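4.2 Simulator package and outdoor task set

The second product under review is the Ostar simulation package, which is sold with the Nasteck two-arm kit and can also be licensed alone. We tested the version dated 07/07/2018 with its default physics settings. The package ships with several indoor rooms and one outdoor set, Prirkcombe, which places the robot in a rendered garden. The vendor recommends the indoor rooms for first use. We report on Prirkcombe here, as the indoor results follow the pattern already given in Section 4.1.

Each trial starts from a fixed robot base position. Object positions are drawn at random within limits set in the task file. The controller was the Ragab baseline, trained on 600 demonstrations and used without further tuning. We ran 1,000 trials per task, with a limit of 700 control steps each. A trial that reached the limit was scored as a failure, even if the object was in the gripper at that point.

Two properties of the package affected the work. First, contact between the gripper and small rigid objects is sensitive to the solver time step. At the default value, grasped objects sometimes slid along the fingers during fast arm motion. Halving the step removed most of the sliding and increased run time. Second, the outdoor set is slower to load than any of the indoor rooms. The first 100 trials of each session were also slower than the rest, and we exclude them from the timing results but keep them in the success rates.

Figure 4. Rendered view from the Prirkcombe set during a bottle-handling task. The left gripper holds a small dark bottle with a red cap, and the tip of the right gripper reaches toward it.

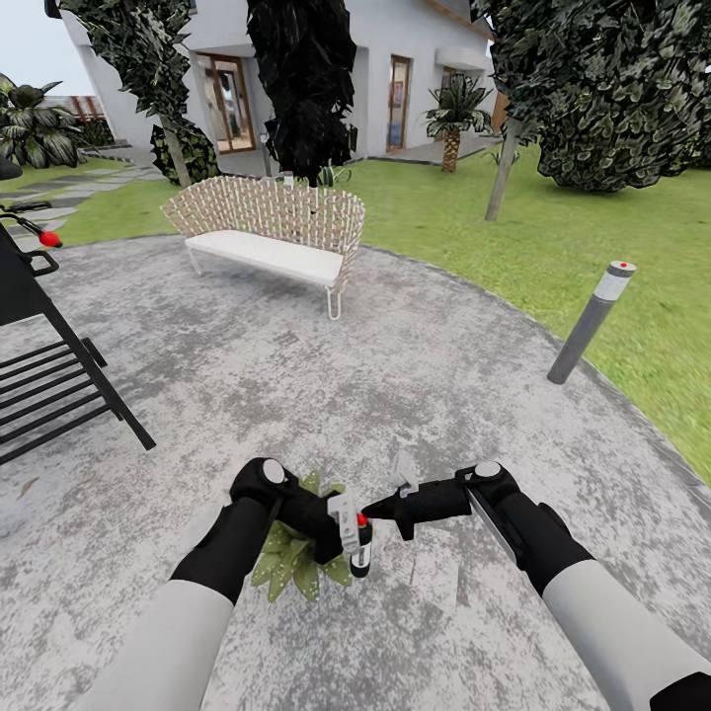
Documentation for the task files is incomplete. Limits on object placement are described, but the random seed format is not, and we recovered it from the sample scripts. Users who need repeatable trials should store the seed with each log.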